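Norora Community Help > Home and Storage

Small plastic box with hinged lid – how to stop the latch from opening?

Shiyu Wei
Member, 25 posts

Hello everyone. I bought a small plastic box with a hinged lid and a latch on the front, for my sewing things. On the table it is fine, but when I carry it in my bag the latch comes open and I find the pins everywhere. I have already washed it and there is no dirt in the hinge. Is it possible to make the latch tighter, or must I buy another box? I would rather keep it, the colour is nice.
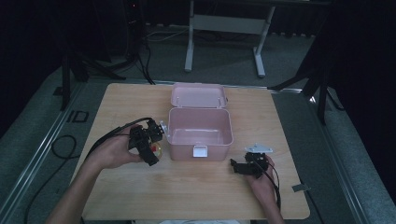
I keep mostly thread and buttons inside, and the box is quite full. When I close the lid I must press a little on the left corner. Maybe this is important, I don't know. Thank you in advance for your help.

Jhonatan Bermúdez
Jan 17, 2022

If you must press on the corner, the box is too full. The lid pushes up against the latch all the time, and one small bump in the bag is enough. Take out everything and close it empty. If it stays closed when you shake it, the latch is good. Then put the buttons in a zip bag, flat on the bottom, and the thread on top of them. I had the same trouble with a box of fishing hooks in July – it was worse than pins, believe me.

Also please don't heat the latch to bend it. I tried this and it broke.

Segundo Inga

Put a rubber band. Costs nothing.

Delphine Oyelaran

I agree with Jhonatan about the full box. A wide elastic, the kind for trousers, holds better than a rubber band and doesn't dry out. Sew it in a loop a bit smaller than the box. Mine has lasted 2 years.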